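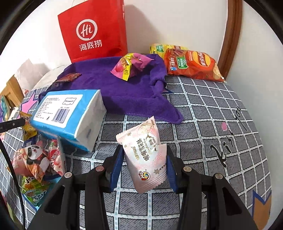
Snacks on the bed before sorting, gray grid sheet, red paper bag at the back.

Reading time: 2 min

Search the forum Enter keyword

Sorting snacks by crush resistance

stekach_73
I have one Storunwood crate, 12 inches deep, for everything on the bed. Plan: tissue box flat on the bottom, small wrapped candy along the sides, the pink 雪花酥 packet in the middle, chips on top. Towel stays out.

flostside
Put the towel in. It fills the gap between the tissue box and the crate wall.

stekach_73
Towels pick up crumbs. I would use the red paper bag as a liner.

betancur
Disagree with both. Chip bags go in the paper bag, upright, and never in a crate. The air in the bag is the padding – stack anything on it and the seam takes the load.

flostside
Seams hold fine with one layer on top. I packed that way all last August, 6 trips.

betancur
Short trips, maybe. Not at altitude.

stekach_73
Chips in the paper bag, then. Towel still out.

Comments

gridsheet: Keep the panda bag near the top, it will be opened first.

oak12: Wrapped candy softens next to a window. Use the shaded side.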